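Category: How Books Work / Ages 9 to 12

What a Blurb Does, and What It Leaves Out

A blurb is the short piece of text on the back cover of a book. On a hardcover with a paper jacket, it is usually printed on the inside flap instead. Online stores print the same text next to the price. Its job is to help a reader decide whether to open the book.

Most blurbs for novels are short. The blurb used in this explainer has 137 words. A person reading at a normal speed finishes it in less than a minute.

The parts of a blurb

A blurb for a novel normally begins with the main character. It gives a name, a place, and one or two facts. Next comes the problem. The problem is the thing that stops the character's life from going on as before. After that, the blurb says what could be lost if the problem is not solved. Editors call this the stakes.

Take a novel called The Ferry at Tuveron. The main character, Itix, is 12 years old and lives in a river town. The ferry is the only way to reach the school on the other bank. One morning in July the ferry is found tied up on the wrong side, and the pilot is missing. If no one can run the boat before the fall term, the school will close.
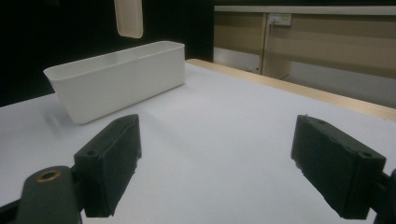
Those five sentences contain a character, a place, a problem, and the stakes. They do not say where the pilot went. They do not say whether the school stays open. A blurb stops before the answer. As a rule, it uses events from the first part of the book only. In a book with 8 chapters, the blurb may stop at the end of chapter two.

Giving away a later event is called a spoiler. Some blurbs do contain small spoilers, usually when the main event of the book comes late and the early chapters are quiet. The publisher then has to choose between a dull blurb and one that tells too much.

Blurb, summary, review

These three kinds of text are easy to mix up.

A summary tells the whole story in a short form, including the ending. Teachers ask for summaries to check that a book has been read and understood. A summary does not try to make anyone curious.

A review gives an opinion. The reviewer has read the book and says what works and what does not. A good review gives reasons. "The middle is slow" is an opinion. "The middle is slow, with three chapters in which Itix only waits for letters" is an opinion with a reason.

A blurb is a form of advertising. It may say that a story is "thrilling" or "unforgettable," but these words were chosen by the company that sells the book. They are not proof of anything. The word "blurb" can also mean a line of praise from another writer, printed on the cover. That writer was usually sent an early copy by the publisher and asked for a comment.

Who writes it

The author sometimes writes the blurb, but often does not. At many publishers it is written by an editor or by a person called a copywriter. At a small publisher such as Hetimier, one person may do both jobs. The copywriter reads the book, makes notes on the first chapters, and writes several versions. The Ferry at Tuveron went through 4 versions. The first one named six characters, and test readers could not remember who was who. The last one named only Itix.
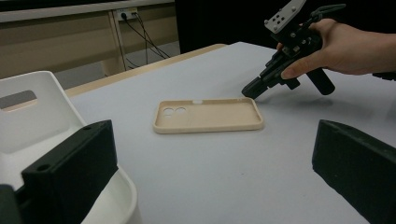
Verbs in a blurb are nearly always in the present tense, even when the book is written in the past tense. The book says, "Itix ran to the landing." The blurb says, "Itix runs to the landing." The present tense makes the events sound as if they are still open.

Questions are common too. "Can Itix find the pilot in time?" is a typical last line. Some editors avoid it, as the reader can often guess that the answer is yes.

Try it

Choose a book you have finished. Write down the main character, the place, the problem, and the stakes, using one sentence for each. Check that nothing comes from the second half of the book. Then join the sentences and remove any name the reader does not need.

Give the result to someone who has not read the book. Ask that person what the story is about and what might go wrong in it. If the person can answer both questions, the blurb is complete. If not, look at the sentence about the problem first — it is the one most often left unclear.

Words to know

Jacket: the loose paper cover around a hardcover book.
Copywriter: a person who writes text used for selling.
Stakes: what a character could lose.
Spoiler: information that gives away a later event.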